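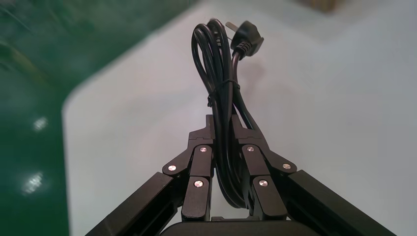
Stimach Replacement Mains Lead, Black
Stock code: 2863
Availability: in stock at Susgate and Marngate counters

Mains lead with moulded plug, supplied coiled and secured at the middle with a thin black twisted tie. The cord is black with a gloss finish. A ribbed strain relief is moulded at the point where the cord leaves the plug body.

The plug has flat metal prongs. It will not fit a UK wall socket without a suitable adaptor, which is sold separately. Check the plug pattern and the inlet on your appliance before ordering. If the old lead is to hand, compare both ends with the new one.

Before first use
Untwist the tie by hand. Do not cut it with a blade, as the outer sheath marks easily. Lay the cord out to its full length and let the folds relax. A lead must not be run while it is still bundled, as heat collects in the inner turns.

Storage
Fold the cord into a long bundle with loose bends at each end and fasten it at the middle. The first bend should start clear of the strain relief — a sharp turn at that point is the usual cause of early failure. Leads kept in drawers should lie flat with the plug on top. The tie can be used again until the wire inside it breaks. Replacement ties come in packs of 100, black only.

Care
Wipe with a dry cloth. Disconnect at the wall first. Do not use solvent cleaners on the plug body. Discard the lead if the sheath is split or a prong is bent.

Ordering
Single leads are sent by letter post. Orders of 9 or more go by parcel service and are packed in one carton with each lead tied separately. Trade accounts at Cabanatuan are supplied from local stock and should quote the same code.

Returns
Unused leads may be returned within 90 days. The tie need not be in place, but the lead should be coiled. Leads that have been cut or fitted with another plug are not accepted.

Technical queries: Jerome Barredo, Marngate counter, mornings only.

Related items: plug adaptors, twist ties, cable clips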